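Ticket: right gripper width drifts during book sorting, policy lets go early
Opened: October 22, 2021
Status: open, waiting on retrain
Component: Gradier (recording), Lunde (training)

Okay, logging this one properly because I've now lost most of a week to it and I'd like to stop explaining it in the hallway.

Short version: the book-to-basket policy trained on the latest batch reaches fine, closes fine, lifts fine, and then opens its jaws while the book is still well above the rim. It does it on thick books and skinny ones. The older policy (same Lunde config, same seed, same everything as far as I can tell) doesn't do this at all, so my first thought was that I'd fat-fingered something in the export. I diffed the two configs twice. Nope.

What I tried first, in order:

Re-ran the export from Gradier with the smoothing turned off. No change.

Swapped the basket for the grey one, thinking the perforated sides were messing with the wrist view. No change, and I felt silly because the old policy was trained with the same kind of basket.

Played back 20 of the new demos with the jaw width plotted under the video. This is where it got interesting! The left gripper's trace is lovely and flat whenever it's holding something. The right one sags. It starts at a sensible width when the jaws close and then creeps wider over the hold, even though the book is plainly not going anywhere in the video.

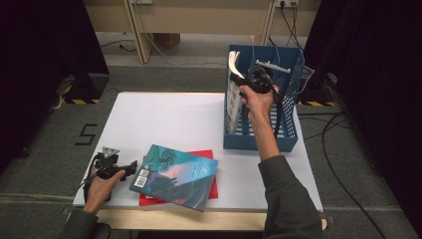
2 min read

So that's the setup at station 5, for anyone on the Skandik side who hasn't been down to see it. Two hand-held grippers, one per hand, books go from the table into the basket. The hold I care about is that one on the right, jaws on the top edge of the book, because the recorded width during the hold is what the policy learns to copy. If the number says "opening slowly", the policy opens slowly. Can't really blame it.

My working theory was the cable. Every time you reach over the basket the right cable hangs down beside it, and I figured it was tugging on the connector. I taped a loop of slack to my forearm and recorded a fresh set of 60. The drift was still there -- maybe a touch smaller, but I wouldn't bet lunch on it.

Next I swapped the two grippers left for right. The drift moved with the gripper. Hooray, sort of. So it's the unit and it isn't the station, the cable routing or my technique (I was a little worried about my technique).

Opened up the Rimico calibration file for that unit and the zero offset had been saved with the jaws partly open. I redid it closed, and the starting width is now right, but the creep over a long hold is about half what it was and not gone. My guess is the encoder mount is loose as well. I've ordered a spare and it should be here in November.

For now:

I've flagged the 200 demos recorded on that unit so Lunde skips them. Please don't un-flag them to get your numbers up, I will notice.

A retrain on the remaining demos is queued. If the early release goes away, that's my answer for the policy side and I'll split the encoder thing into its own ticket.

If you record at this station before the spare shows up, use the unit from the drawer labelled B and check the zero with the jaws fully closed before you start. Colour of the tape on the handle doesn't matter, they've been swapped around.

Still not sure why the Gradier sanity check passed all of this. It looks at the range of the width over the whole episode, I think, and a slow creep sits comfortably inside that. Would be nice to have a check on the hold portion only -- I'll have a go at writing one while the retrain runs.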